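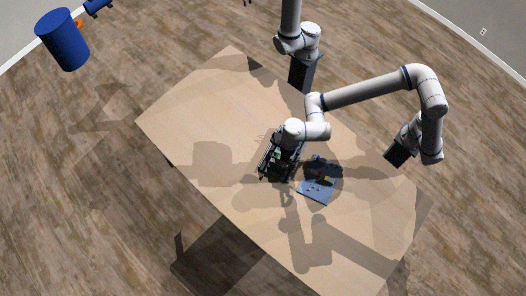 The two-arm cell in Jadalon's simulator, with the parts tray under the gripper.

Aparecida Rocha spends most of her working day on the planner in Jadalon, the motion software that Vilthorpe uses for small-parts assembly. She joined the company in November to work on collision checking and ended up owning most of the code that decides which arm moves first.

We spoke on Sunday, May 7, 2023, by video call. She had the simulator open on her other monitor.

The job she was testing looks simple. Two white arms are mounted on one table, and one of them has to bring its gripper down over a square tray of small parts.

"The tray is easy to reach," Rocha said. "Getting there without planning through your neighbor is the work. When the forearm stretches out toward the middle, it comes in close to the other arm's base. A planner that treats the second arm as a fixed obstacle will give you a path. Then the second arm starts its own job and the path is no good."

Earlier versions of Jadalon handled this with locks. One arm claimed the middle of the table and the other waited. Rocha kept the locks as a fallback and wrote a scheduler that plans both arms over a shared window of 2 seconds.

"If it can't find something in that window, it goes back to the lock," she said. "I didn't want to take away the thing that worked."

Her regression set has 553 start positions. Every change to the planner runs against all of them overnight, and in the morning she reads the failures first. Most come from the wrist. "The solver likes to flip it. It's a legal move and it looks terrible, and on a real cable it would be worse."

She is careful about what the simulator can tell her. Contact between small parts is the weak spot. She doesn't use it to tune grip force at all, only to check reach, clearance and timing.

Octavian Enache, who writes the perception side from the Căpraru office, joined for the last part of the call. His code feeds part positions to the planner, and the two of them have argued over how to pass along uncertainty.

"I used to send one position and a confidence score," Enache said. "Aparecida ignored the score."

"I did ignore it," Rocha said. "A score of 0.8 doesn't tell me how high to stop above the tray."

Now he sends a region in millimeters, and the planner sets its approach height from that. The change took about 3 weeks, largely because the old log format had to stay readable for Sulovov, the first customer on the two-arm version.

Rocha's next task is the replay tool. At the moment, replaying a failed plan means copying a log by hand and starting the simulator with the right seed. She wants it down to one command before she touches the scheduler again.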